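Small Parts Belong on Open Shelves, in Rows

An opinion on parts storage for small assembly shops 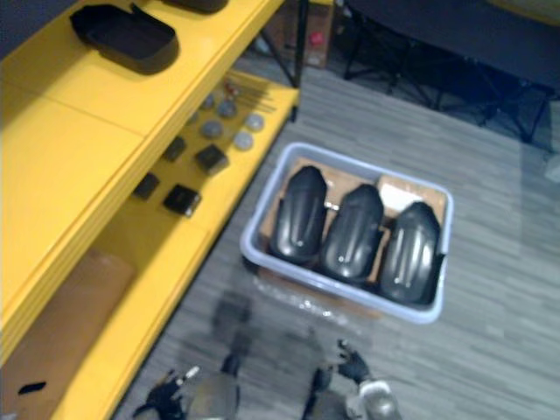 Where should small parts be kept between receiving and assembly? On an open shelf below eye level, laid out by type, with a bin brought to the shelf when a kit is needed.

The usual alternative is the drawer cabinet. Our shop ran a Dronda cabinet for 11 months and I argued for it at the time. I was wrong. A drawer hides its contents, so the label has to be correct, and labels drift. In April we checked the cabinet against the stock list and found 173 parts in drawers marked for something else. Most were spacers of nearly the same diameter.

Discs and square blocks laid flat on a shelf can be told apart from standing height. A gap in a row shows as a gap. Rods should lie parallel near the rear edge, where a sleeve will not catch them.

The color of the shelf matters more than catalogs admit. Black and gray parts disappear on gray steel. On bright yellow they have an outline. Zarer charges extra for paint and I would pay it again.

Bins are a separate question. I prefer a plain rigid bin with a wide rim and a cardboard insert cut to fit the bottom. Cardboard is cheap, deadens impact, and can be replaced when it picks up oil. Foam inserts from Kostiuk fit better but hold chips.

The objection is dust. It is a fair one for bearings and optics, which should stay in sealed packaging. For the rest, wipe the shelf at shift change.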